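Print this article | E-mail this article

Buying a Five-Digit Hand: The Wilmont, Reviewed from the Budget Side
By Nele Haberkorn
April 2019

Most reviews of robotic hands are written by people who did not have to sign the purchase order. I sign ours. We bought a Wilmont hand for the handling bench last year, after two rounds of quotes, and this review covers what a small group should know before putting one in a budget request. Grasp performance gets one section. Money, mounting and downtime get the rest.

The alternatives on our list were a two-jaw gripper from Baumgart and a three-finger unit from Trunditz. Either would have cost less. The Baumgart would have covered most of our parts, and if your parts are boxes, cylinders and flat plates, I would stop reading and buy a two-jaw gripper. Our work includes soft goods and odd-shaped household items, and the test plan called for grasps that need an opposing thumb.

Quoting and delivery

Ask for the quote in separate lines. Our first one gave a single price for "hand system," and the adapter flange, the power supply and the software license turned out to be extra. The second quote listed all of them. The total rose, but it was a total we could plan with. Delivery was promised in eight weeks and took eleven. The supplier told us about the delay only when we called.

The hand arrived in a foam-lined case with a printed test sheet, a short cable and a longer one. The short cable is too short for any arm with a cable guide running outside the links. Order a spare of the longer one at the start. It is a wear part, and ours went stiff near the connector after 82 days of use.

Mounting

The flange pattern matched our arm without rework. Allow half a day for mounting and a full day for payload settings. The hand is heavy for its size, and its center of mass sits well forward of the flange, so an arm with a small rated payload loses a good part of its useful load before anything is picked up. Check this figure before you check anything else. We had to lower our acceleration limits, and cycle time went up.

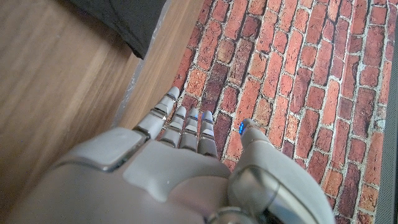
Clearance is the second planning item, and it affects what you spend on the work area. A two-jaw gripper can come straight down into a narrow space. The Wilmont cannot, at least when open. With the four fingers extended and the thumb held away from them, as it is over our brick-print mat, the base of the thumb takes up a lot of room to one side, and any bin or fixture has to be wide enough for that as well as for the fingers. We replaced two bins and moved a fixture. Neither was in the original budget. The mat was cheap and I would buy it again, as a patterned background gave our vision software more to work with than the bare floor did.

Grasping

We ran 601 logged grasps on mixed items. The hand is good with cloth, bottles and tools with round handles. It is poor with thin flat objects, where the rounded fingertips slide over the edge. Lowering the closing speed helped a little. Finger force is adjustable per digit, and the default setting is too high for soft packaging.

Repeatability is fair. After a restart, the fingers need a homing run, and skipping it gives errors large enough to spoil a grasp. Put the homing run in the startup script on day one.

Service and downtime

Plan for seams. The shell is made of many light gray panels, and each finger is a stack of short segments with narrow gaps between them. Lint and dust get into gaps of this kind. We clean ours with low-pressure air and a soft brush at the end of every shift. The manual gives a weekly interval, which is too long if you handle textiles.

One finger motor failed outside the warranty period. The supplier does not repair single fingers on site, so the whole hand was shipped back and we lost 34 working days. No loaner was offered. If your project has fixed dates, budget for a second hand or a simple gripper as a fallback. We now keep a used Pultari two-jaw on the shelf - same flange, ten minutes to swap.

Software

The driver is stable. The license is annual and covers one controller. Moving it to another machine requires an e-mail to support and took two days each time we did it. Put the renewal in the operating budget, as it does not count as equipment under most funding rules.

Verdict

Buy it if your tasks need a thumb and you can carry the service risk. For general picking it costs too much. My score is 81 out of 100 for the hardware and a good deal lower for the service terms. A revised service contract is due in May, and I will update the section above when I have read it.

Comments

Usman Ghauri: Same experience with the cable. We added a strain relief clamp near the connector and the second one has lasted longer. Did you get the extended warranty priced?

Nele Haberkorn: We did, and declined it. With the motor failure counted in, it would have paid for itself.

Ingeborg Wendt: Which payload class is your arm? We are looking at this hand for a 5 kg arm and I am now worried.

Nele Haberkorn: Ours is 10 kg. Ask the supplier for the mass and center of mass with the flange fitted. The data sheet we got left the flange out.

Rosemarie Lindemann: We went with the Trunditz for the price. No regrets on rigid parts, but it drops towels.

Print this article | E-mail this article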